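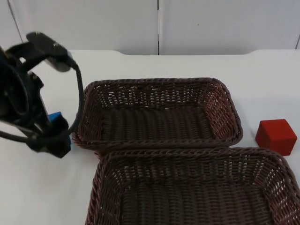 图1　夹爪夹着蓝色积木，位置在后篮左侧；红色方块在后篮右边的桌面上，两只篮子都是空的。

中途改指令：给抓放策略做目标切换测试

6月　Mostell 方法组
阅读时间：14分钟
打印本页　|　通过邮件发送

本页说明怎样在一套双篮抓放工位上做目标切换测试。所谓目标切换，是指机械臂已经夹起物体之后，把语言指令里的目标篮改掉，看策略会不会跟着改。内容包括工位布置、示范数据的录制、触发脚本、判定规则和结果的读法。读者需要已经有一个能完成基本抓放的策略，训练部分本页只讲与测试有关的几处。

一、要测什么

常见的评测从臂在初始位开始，到物体落进容器结束，全程只给一条指令。这种评测得出的成功率高，不能说明策略在搬运阶段还在读指令。策略可能在抓取之前就已经定下了去处，后面的动作只跟随自身的运动惯性和画面中篮沿的位置。我们训练的第一版 Grodeck 就是这样：全程指令不变时表现正常，夹起之后把“后篮”改成“前篮”，它照样放进后篮。

目标切换测试把这两种情况分开。做法很简单，困难在于触发时刻要可重复，判定也要事先写死，否则不同的人做出来的数字没法放在一起比。

本页用到的名称：

Grodeck：被测策略。输入为固定相机画面、关节状态和一条文本指令，输出为末端位移和夹爪开合。
Vincze：触发与记录脚本，负责在指定条件满足时替换指令，并把替换时刻写进日志。
Hidia：标注界面，用来复核落点和给失败分类。

二、工位

桌面用纯白色，后方用浅色平整的墙板。背景干净，策略没有别的东西可以拿来定位，失败时也容易看清原因。

两只篮子用同一种：矩形、深棕色编织、圆角、粗边沿，侧壁有镂空。必须同款。如果一只深一只浅，策略可以把“前篮”记成“深色那只”，之后改指令测到的就是颜色。两只篮子一前一后摆放，后篮的近侧边沿与前篮的远侧边沿挨在一起。挨着放比隔开放难，落点稍有偏差就会碰到共用的那条边，所以判定规则里要专门处理这种情况（见第六节）。

固定相机装在桌子上方或侧上方，能同时看到两只篮子的篮底。前篮离相机近，在画面里显得大，底边和右边允许有一部分出画，篮底的大部分必须在画面内。装好以后拍一张空桌参考图，每次开工前用它对一遍。

物体用两块：一块蓝色长方积木，一块红色方块。红色方块作为干扰物放在后篮右侧的桌面上，蓝色积木的起始位置在后篮左侧。测蓝色时红色不动，测红色时两者互换。夹爪、连杆和线缆都是黑色的，积木被夹住以后会被指尖挡掉大部分，从固定相机看过去通常只露出一角和一条窄边。这一点影响后面的触发条件，不要靠画面里积木的面积来判断是否夹稳。

线缆需要整理。腕部引出的线缆要留够弧度，让臂走到前篮最远的角时不被拉紧，同时弧的最低点不能低于指尖。低于指尖的话，放前篮时线缆会扫到后篮的边沿，把篮子推歪。固定好之后，手动把臂依次移到两只篮子的四个角上方，再回到初始位，看线缆有没有勾住边沿。编织篮的边沿粗，侧壁又有孔，比塑料盒容易勾。

篮子的位置用可移除胶点在桌面上定位，胶点贴在篮底正下方，从相机里看不到。不要在桌面上画线或者贴色带。我们早期用过浅灰色胶带做标记，后来把胶带撕掉，策略在后篮一侧的落点整体偏了，只好重录。

三、示范数据

我们一共录了207条示范，由遥操作完成。数据分成两类，录制时就要分开存：

直送示范。指令从头到尾不变，操作者夹起积木，送到指定的篮子，松开。

改道示范。操作者夹起积木，朝一只篮子移动，途中提示音响起，指令文本同时更换，操作者改去另一只篮子。

改道示范里有几件事要交代给操作者。提示音响之前，操作者不知道这一条会不会改道，直送示范和改道示范要混在一起随机出现。提示音响之后，操作者按自己正常的反应速度改向，不要停下来想，也不要故意把弯拐得很大。提示音只给人听，不进入训练数据。

改向以前的那一段轨迹要保留旧指令，改向以后的用新指令。切分点取指令文本更换的那一帧，不取臂开始转向的那一帧。两者之间有一段人的反应时间，这一段里指令已经是新的，动作还是旧的。直接拿来训练，策略会学到一种滞后。处理办法是给这一段打上掩码，计算损失时跳过，画面仍然作为历史输入。

两只篮子的示范数量要接近，改道的两个方向（后改前、前改后）也要接近。录完以后按目标篮、积木颜色、是否改道列一张表，缺哪一格就补哪一格，不要靠加权去凑。

每条示范开始前两只篮子都应当是空的。如果篮里已经有积木，策略可能学成“往有东西的那只里放”或者“往空的那只里放”。操作者容易忘记清篮，脚本在每条开始时弹出一次确认。

四、训练时与本测试有关的设置

这里只列三处。

指令输入的频率。指令必须在每个推理步都重新送入策略。有的实现为了省时间，在一条轨迹开始时编码一次文本，之后一直用缓存。这种实现做目标切换测试没有意义，改了指令它也看不到。可以缓存编码结果，但要在文本变化时让缓存失效。

动作块长度。如果策略一次预测一长串动作并全部执行完再重新推理，那么指令更换后至少要等当前这一串走完才会有反应。测试时要把实际执行的步数写进报告。比较两个策略时，这个值要设成一样。

历史窗口。窗口太长时，策略看到的大部分历史都在朝旧目标移动，会倾向于继续。我们先用了较长的窗口，改道成功率很低，缩短以后有改善，直送的成功率没有明显变化。建议把窗口长度作为单独的一项来扫。

五、用 Vincze 设置触发

触发条件写在配置文件里，每种条件一个段落。下面是其中一段：

condition: carry_switch
start_instruction: 把蓝色积木放进后篮
new_instruction: 把蓝色积木放进前篮
trigger: grasp_stable and lifted and near_rim(rear)
reject_if: over_opening(rear)
timeout_ms: 2250
log: on

各项含义如下。

grasp_stable 表示夹爪开度和指尖力在连续若干帧内没有变化。用关节侧的读数判断，不用画面，原因前面说过，积木大部分被手指挡住。

lifted 表示积木的底面离开桌面。刚离开就算，不要求抬到很高。

near_rim(rear) 表示末端在水平方向上已经接近后篮的左沿。图1中的位置符合这一条：积木在后篮左侧，略高于篮沿，还没有到篮口上方。

over_opening(rear) 表示末端已经进入后篮篮口的投影范围。如果触发时这一条已经成立，本次作废重做。进入篮口以后再改，测到的是另外一种情况，有单独的条件去测。

timeout_ms 是从指令更换到末端明确朝新目标移动的最长等待时间，我们设为2250毫秒。超时以后不立即停机，让策略继续跑到放下为止，但这一次记为“未响应”，即使最后碰巧放对了也不改。

本测试用6种条件，名称和做法如下：

no_switch：不更换指令。作为基线，也用来确认工位当天是正常的。
paraphrase：在同样的时刻更换指令文本，意思不变，例如把“放进后篮”换成“放到后面那只篮子里”。用来检查文本变化本身会不会引起多余的动作。
early_switch：夹稳并刚离开桌面时改目标篮。
carry_switch：接近原目标篮沿时改目标篮，即上面那一段配置。
late_switch：已经到了原目标篮口上方、夹爪尚未张开时改目标篮。
object_switch：夹着蓝色积木时把指令改成处理红色方块。合格的动作是把蓝色积木放回桌面空处，再去取红色方块。

paraphrase 这一项容易被省掉，不建议省。我们的一个中间版本在 carry_switch 上看起来不错，加上 paraphrase 以后发现，只要文本一变它就往另一只篮子走，意思变没变都一样。训练数据里所有的文本变化都伴随着改道，它学到的就是这个。后来在示范里补了一批换说法但不改目标的条目，这个现象才消失。

六、执行步骤

1. 开机，臂回到初始位，对照空桌参考图检查相机和篮子。篮沿偏出参考线就按胶点重新摆。

2. 清空两只篮子，把蓝色积木和红色方块放到起始位置。起始位置从预先生成的位置表里读取，所有策略用同一张表。

3. 先跑 no_switch，两只篮子各做几次。如果这时已经有失败，先查工位，不要往下做。

4. 由 Vincze 按随机顺序抽取条件。执行的人不看条件名称，只负责复位和处理急停。

5. 每次结束后等臂回到初始位再伸手取物。取出积木，重新摆放，确认空篮，进入下一次。

6. 全部完成后导出日志和录像，导入 Hidia。

执行时会碰到触发条件一直不成立的情况，多数是策略没有抬起积木，贴着桌面推着走。这种不要手动触发，记为“未触发”，单独统计。未触发的次数多，说明基本抓放还没有练好，目标切换的数字暂时没有参考价值。

急停只用于三种情况：篮子被带离桌面、线缆被勾住、末端压向桌面。策略走错篮子时不按急停，让它走完。

七、判定规则

判定规则在开始之前写好，中途不改。如果中途发现规则有漏洞，把已经做完的部分按新规则全部重判。

放置正确：松开夹爪后积木完全在新目标篮内，且停在篮底上。
放置错误：积木完全在旧目标篮内。
骑沿：积木搭在任何一条篮沿上，包括两只篮子之间挨着的那条边。骑沿一律不算成功，也不并入放置错误。
落桌：积木掉在篮子外面。object_switch 条件下主动放回桌面不属于落桌，由 Hidia 里的标注者看录像确认夹爪是贴近桌面后才张开的。
推移：放置过程中任何一只篮子被推离胶点。推移与上面各项可以同时成立，作为附加标记。

两只同款篮子挨在一起，从固定相机看，落在共用边附近的积木有时分不清在哪一边。标注者看不清时选“待定”，由执行的人当场记录的那一栏来定。所以执行时每次都要记下积木落在哪里，哪怕看上去很明显。

红色方块被碰动也要记。后改前的路线不经过它的位置，碰到了说明改向时绕得太远。

八、读结果

每种条件报告四个数：放置正确的比例、未响应的比例、骑沿的比例、从更换指令到开始朝新目标移动的时间。时间用中位数，另附完整分布。不要把6种条件合成一个总分。no_switch 和 paraphrase 对多数策略都很容易，合进去会把差别盖掉。

我们这一版 Grodeck 的情况，供对照：

no_switch 与 paraphrase 没有可见的差别。early_switch 比这两项略低，失败基本是骑沿。carry_switch 明显低于 early_switch，而且两个方向不对称，由后改前好于由前改后。late_switch 最差，多数失败是在更换指令后仍然张开了夹爪。object_switch 的结果分散，策略常常能停住，但不知道该把手里的积木放在哪里，会在后篮左侧的桌面上方来回移动直到超时。

关于不对称，我们查过两件事。第一，训练数据中两个方向的数量是接近的，所以不归因于数量。第二，由前改后时，臂要退回到后篮上方，这段路上臂身在固定相机里会挡住后篮的一部分边沿。把相机换到另一侧以后，差距缩小，没有消失。剩下的部分目前没有解释。

关于 late_switch，张开夹爪的动作常常已经在预测好的动作块里了。把执行步数减到2以后，过早张开的次数下降，同时运动变得不连贯，骑沿略有增加。我们在报告中把两种设置都列出来。

九、常见问题

改了指令以后臂停住不动。先看日志里新指令有没有真正送到策略。如果送到了，再看画面归一化和训练时是否一致。都没有问题的话，多半是训练数据里改道示范太少，策略遇到没有见过的组合，输出接近零的位移。

篮子经常被推歪。检查抬起高度。编织篮的侧壁是斜的，边沿比篮底宽，末端在篮底外面看着有余量，到了边沿高度可能已经碰上。可以在示范中要求操作者越过边沿时多抬一点，不建议把篮子完全粘死，粘死以后碰撞会直接传到腕部。

同一个策略两天的结果不一样。先比较两天的 no_switch。如果 no_switch 也变了，查光照和相机。篮子内部有阴影，篮底比侧壁暗，光的方向改变时篮底的明暗变化最大，策略对这里比较敏感。我们后来把测试都安排在遮光之后进行，不再受时段影响。

能不能只用一块积木。可以做前五种条件，object_switch 做不了。即使不做 object_switch，也建议把第二块留在桌上，位置固定。去掉以后画面少了一个物体，与训练时的分布不同。

能不能用仿真代替。触发逻辑和判定脚本可以先在仿真里调通，能省很多复位时间。骑沿的比例在仿真里偏低，编织边沿与积木之间的接触不好模拟，这一项以实物为准。

能不能换成左右并排的篮子。可以，把配置里的 rear 和 front 改成对应的名称，指令文本一并更换，示范需要重录。并排摆放时两只篮子在画面里大小接近，由大小引起的偏差会小一些，两种摆法的数字不要直接相比。

十、报告里需要写明的项目

示范总数以及直送、改道各自的条数；目标篮、颜色、改道方向的分布；历史窗口长度；每次推理后实际执行的步数；触发条件的完整配置；超时值；未触发和作废的次数；待定条目的处理方式；相机相对篮子的方位；判定规则的版本号。

Vincze 的日志里已经包含触发配置和超时值，导出时勾选“附带配置”即可。作废的次数默认不导出，需要在导出选项里另外打开。

打印本页　|　通过邮件发送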